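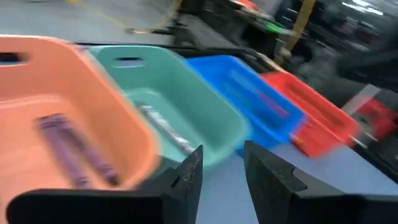 Stamton クレヨン仕分けデータセット
データカードおよび作業規則
2022年1月

概要
このデータセットは、2台のロボットアームが机の上のクレヨンを色別の容器に入れる作業の記録です。全部で288エピソードがあります。記録は Stamton プロジェクトの作業場で行い、規則の文書は Muvell と共同で書きました。
この文書の前半はデータの説明、後半は記録をするときの規則です。データを使うだけの方も、後半を一度読むことをお勧めします。どんな条件で記録が中止になるかを知らないと、短いエピソードの意味を間違える可能性があるからです。

内容物
episodes/ 各エピソードの関節角度、グリッパーの開閉値、カメラ映像
instructions/ エピソードごとの指示文
log/ 操作者が書いた作業日誌
CHANGES.txt 変更の履歴

指示文について
容器とクレヨンの色の対応は固定ではありません。エピソードごとの指示文で決まります。評価をするときは、容器の色だけを見て正解を判断しないでください。指示文の中では、水色と緑の中間の容器を「青緑」と書きます。古い日誌には「緑」と書いた行がありますが、同じ容器のことです。
一つのエピソードの長さの上限は90秒です。上限に達したら、クレヨンが机に残っていても記録を終了し、結果の欄に「時間切れ」と書きます。これは失敗とは別の値です。集計のときに二つを一緒にしないでください。

記録前の確認
1. 非常停止ボタンを押して、両方のアームが止まることを確かめる。片方だけの確認では記録を始めない。
2. アームのケーブルが関節に挟まれないか、ゆっくりした速度で一度全範囲を動かして見る。
3. 前のエピソードの容器の位置を写真と比べる。位置を変えた場合は日誌に書く。
4. 床の延長コードとテープの状態を見る。はがれたテープはその場で貼り直す。
5. 同じ部屋にいる全員に、声で開始を知らせる。

動作中の規則
アームに電源が入っている間、作業台の縁から800ミリ以内に立ち入ってはいけません。落ちたクレヨンを拾うときも同じです。まず停止し、停止したことをもう一人が声で確認し、それから近づきます。
操作者は記録の間、携帯電話を使いません。交代するときは、アームを待機姿勢に戻してから席を離れます。
2台のアームが同じ容器に向かった場合、先に容器の上に入ったほうを優先します。もう一方は手前で待ちます。この規則は Heitmann の旧手順書では「右を優先」でしたが、11月に変更しました。変更前のエピソードには両方の動きが混ざっています。日誌の「優先」の欄で区別できます。

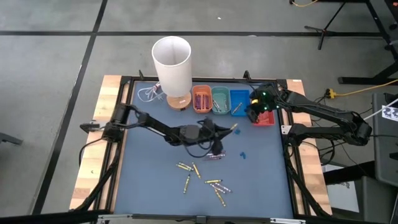
クレヨンが記録の途中で折れたとき、そのエピソードは捨てなければなりませんか。
捨てません。折れた事実を日誌に書き、記録は最後まで続けます。破片も指示文の色に従って容器に入れる対象です。ただし、破片が関節やグリッパーの隙間に入った場合はすぐに停止し、結果の欄を「中断」にしてください。

破片と消耗品の扱い
折れたクレヨンは、その日の終わりまで使ってもかまいません。次の日には新しいものに換えます。グリッパーの指についた色は、電源を切った後で布で拭きます。洗剤を使った日は、乾いたことを確かめてから次の記録をしてください。
包み紙が半分以上はがれたクレヨンは別の袋に入れます。つかむときの摩擦が変わるので、普通のクレヨンと混ぜると比較が難しくなります。

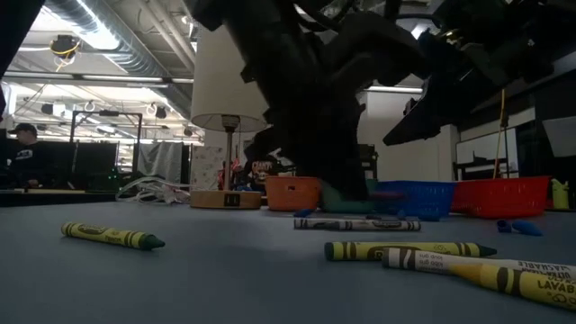
図3 作業台の上のクレヨンと青い破片。奥に容器の列と電気スタンド。

映り込みと個人情報
固定カメラには、作業台の後ろの部屋も映ります。人が映る可能性があるので、記録の日には入口に掲示を出し、部屋に入る人から同意をもらいます。同意がない人の顔は公開の前にぼかします。机の上の画面や紙に名前が読める場合も同じ処理をします。
公開後に映像の削除を希望する方は、エピソード番号と時刻を書いて、下の窓口に送ってください。理由を書く必要はありません。

既知の問題
Trolville 形式に変換した版では、左アームのグリッパーの値の符号が逆になっています。元の版は正しい値です。次の更新で直す予定です。
照明の条件は、ほぼ全部のエピソードで同じですが、日誌に「天井灯一部消灯」と書かれたものは暗いです。学習に入れるかどうかは使う方が判断してください。
日誌は複数の言語で書かれています。日本語の訳は担当者が作りましたが、専門の翻訳者の確認は受けていません。意味がはっきりしない行があれば、原文の列を優先してください。

利用条件
研究と教育の目的で使うことができます。再配布するときは、この文書を一緒に入れてください。規則の部分だけを別の作業場で使うことも可能ですが、立ち入り禁止の距離は私たちのアームの到達範囲と速度の設定で決めた値です。そのまま写さず、自分の設備で危険の評価をしてから決めてください。

窓口
Stamton データ担当。変更の提案は、対象の節の名前と新しい文の案を一緒に送ってください。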